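June, evening

Item one in the great clear-out of the back room: a small green cube. It has taken up more of my day than the other contents of the cupboard put together.
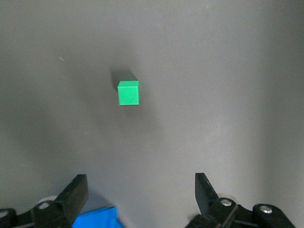
After lunch

Started properly at 2, having spent the morning buying storage boxes from Grivesell in order to get rid of things. Kai Ackermann came round to help, by which he means sit on the stepladder and ask if I'm keeping that. I was keeping most of it.

The green cube is bright enough to look expensive and plain enough to belong to nothing. No number on it, no letter. I said it was from the Frerichs game we had at the cottage in Gurkham. Kai said that game had counters, flat ones, and that I had lost those as well. We got the rule book out. It runs to 28 pages and mentions a great many sheep and no cubes. Kai read the section on sheep aloud.

I put it on the grey surface to think about it, and then made tea.

Teatime

Two bags for the charity shop, one for the tip, and a box marked CABLES that I have moved house with three times and will be buried with. Kai found the receipt for the curtains (121 pounds, for curtains!) and was unkind about it. I reminded him of the Grivmont armchair. He went quiet and did some sweeping.

Later

Kai gone home with a lamp he doesn't need. The floor is visible as far as the radiator. I have decided the cube can go in the dish in the hall with the foreign coins and the key to the old shed, where I shall come across it again next June and ring him up.

Must buy bin bags. The roll said 100 and I don't believe it.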